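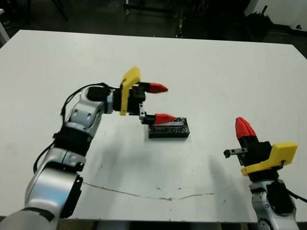

Xiaoqing Feng wrote to us that the small black box was the one she kept reordering, mostly for earrings and spare keys, and asked whether it would go on being sold singly. It will. The Clevel box can be bought one at a time or in packs of 6.

The finish is black with white glittery flecks, so fingerprints don't show much. It is a flat, rectangular box and it stacks well in a drawer. Wipe it with a dry cloth - sprays leave streaks on the dark surface.

## Clevel range

- **Clevel small box.** Black, speckled. Item 245. Sold singly or in packs.
- **Flirnov container.** Translucent whitish body with a dark gray rim. You can tell how full it is from the side. Item 757.
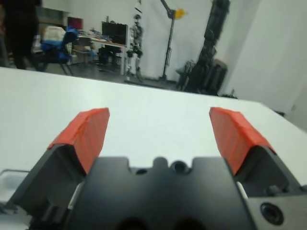
## Ordering

Orders placed before noon on Monday leave the Irkthorpe warehouse the same day. Shipping is free on orders over $68. Samples go out on request, one per address - ask for Zihan Cai at the trade desk. Returns are accepted unused, with the packing slip. We don't print logos on either item.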